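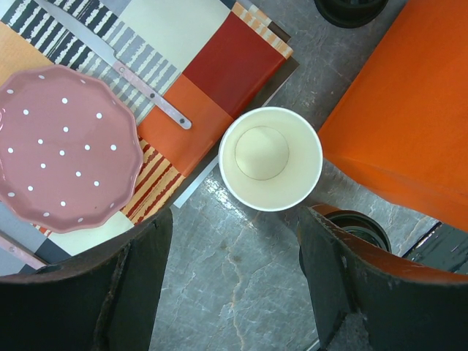

We need 12 people who are good at clearing tables, packing bags and being mildly annoyed when either is done badly. Skalar has a machine that does some of this work, some of the time, and we would like it judged by people who have done it for a living or for a family. Engineers are no use for this. They applaud when it picks up a cup.

The trial is called Plondness and runs in March at our workshop in Wumemgate, in the old carpet showroom behind the bus station. The question we have been asked to answer is whether a pair of robot fingers can yet do the small jobs that fill up a day in a shop or a kitchen: setting down a plate, moving a paper cup without crushing it, putting a thing in a carrier bag with some packing paper so that it survives the walk home. Our own view after 2,154 logged attempts is "sort of". We want a better answer than that, and we'd like it from somebody we don't share an office with.

## What you would be doing

Sessions last a morning or an afternoon. You will get the same table of things as the machine gets, and the same list of chores. You do them first, at your normal pace, then you sit down with a hot drink and watch it have a go.

- **Table things.** Plates, table knives, paper cups. Knives are on the list because they lie flat and the machine has no fingernails.
- **Bags.** A stiff orange paper one with black twisted handles, to be filled and to be emptied. The handles flop about. You will move them aside without noticing that you have done so, and one of our questions will be when exactly you decided to.
- **Awkward shapes.** Lumpy, flat, no obvious place to take hold. The machine likes to pinch a thing by whatever bit sticks out, and you may have opinions about that.
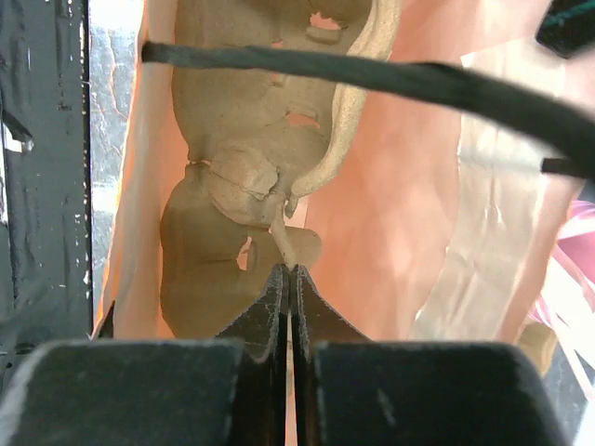
## Scoring

You mark each chore on a single sheet. There is a box for "would you have let a new Saturday starter leave it like that?" and it is the box we read first. There is also a space for remarks. Please use it. The most helpful sheet from the pilot just said "put it back and start again" six times down the page.

Piątek, the homeware shop on the corner, helped us write the chore list, and they were not gentle. Our first draft had the robot placing one item in one empty bag. They asked when we had last been in a shop. So the bag now has crumpled brown paper in it, as bags do, and the table has too much on it, as tables do.
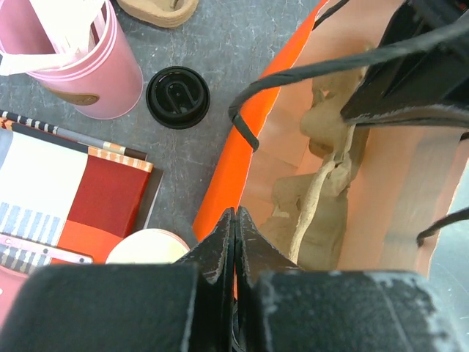
Packing paper deserves a word of its own, as it takes up a good part of the afternoon sessions. It changes shape whenever it's touched, it hides whatever is underneath, and it is very hard to describe to a computer what "tucked in nicely" means. If you have ever wrapped mugs in a queue on Christmas Eve, you know more about this than we do – please apply.

## Who we're after

You should have at least a year of shop, café, hotel or care work, or have run a household of any size. No computing knowledge is needed. You should be able to lift a full carrier bag and sit through long pauses, some of which are the machine thinking and some of which are us looking for a cable.

We can't take anyone who works for a company that makes robots, or who intends to be encouraging.

## Pay and hours

- £18 an hour, paid weekly, including the sitting down
- 13 sessions in all; you can sign up for as few as two
- Bus fare and lunch (sandwiches, made by a person)
- Step-free entrance, and chairs with backs

People ask whether they'd be helping to train their own replacement. It's a fair thing to ask. The marks go into a written report, which participants will see before our funders do, and the sheets aren't used to teach the machine anything. On present form it would need a colleague standing next to it all day, and we expect the report to say so. If you think it should say something ruder, the space for remarks carries on over the page.

## How to apply

Drop a note in at the workshop or post it to Plondness, Skalar, Wumemgate. Half a page is plenty. Tell us what work you've done, which days suit you, and one chore you would happily never do again. Applications open on December 7, 2025 and we'll reply to everyone by the end of January, including the people we turn down.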